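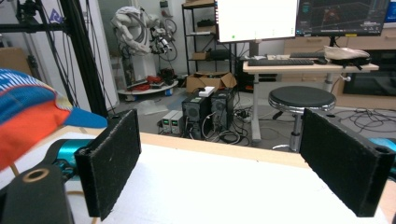
Empiezo por lo que menos me creo del informe de Ghaffari: que el «escritorio limpio» hace trabajar mejor. Se lo oí por primera vez a Chun-hung Lui en noviembre y pedí los datos. Me mandaron una encuesta de 273 personas, todas clientes suyos, preguntadas por correo. (Pausa.) Una mesa blanca queda muy bien al fondo de una diapositiva, como en esta, pero de ahí a subir la productividad hay un trecho que el informe se salta.

Inicio Programa Ponentes Sala Contacto

Segundo punto, no correr. En Eltley retiraron las cajoneras de una planta entera y a los seis meses anunciaron una mejora. ¿Comparada con qué? La otra planta cambió de jefe y de horario en ese mismo periodo. Preguntar a la sala quién ha vivido algo parecido y esperar de verdad a que alguien conteste.

Leer el párrafo de Yasaman Rashti, el de la página 10 – solo las dos primeras frases, el resto es relleno. Ella sí separa lo que la gente dice de lo que la gente entrega. Y no encuentra diferencia.

Si Forough Moradi está en la sala, va a defender el método de Dretero. Dejarla hablar. Luego preguntar cuántos abandonaron antes de la segunda medición – en el anexo no viene.

Saltar lo de Zadard si vamos mal de tiempo. Turno de preguntas.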